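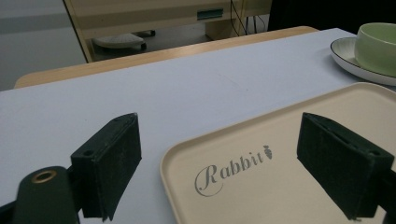
**Drornis opens its Stemcombe workshop to visitors for one Sunday in August**

STEMCOMBE – Drornis, a developer of gripping tools for household robots, will hold an open day at its Stemcombe workshop on a Sunday in August. The doors are open from 10 a.m., and the entrance is free of charge. It is the first time that the company invites the general public and not only its customers.

At the center of the day is Stultel, the company's program for teaching robots to handle dishes. Visitors can watch how an operator guides a hand-held gripper with two padded fingers over a table with a tray, a bowl and a saucer. The camera on the tool records each movement, and the recordings are later used for training of the robot arm.

Everybody who is at least 6 years old may also try the gripper. A staff member stands beside the table and explains how to open and close the fingers. Each turn takes 2 minutes, so that also families with several children can take part without a long wait.

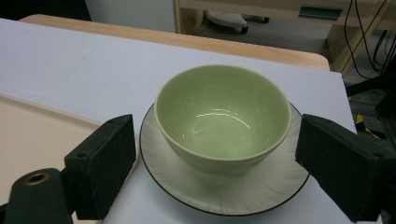 Drornis has prepared the tasks together with Huỳnh, a family-owned tableware shop in the town. The shop advised the team which pieces are difficult to hold, for example glazed bowls and flat saucers, and it has lent 21 pieces for the open day. Visitors may bring a cup or a bowl from home and see if the gripper can lift it. The company asks to leave valuable pieces at home, as it cannot replace them in case of breakage.

For the Stultel program, Drornis has recorded 800 demonstrations until now. All of them were made by its own employees. The recordings made by visitors at the open day will be kept only if the person agrees in writing. For children, a parent has to sign.

The workshop is on the ground floor and is accessible for wheelchairs. Parking is possible in the yard behind the building. Groups from schools are asked to register in advance by the contact form on the Drornis website. Journalists who wish to film can come already at 9 a.m., before the public opening.

**Press contact:** Drornis, Press Office, Stemcombe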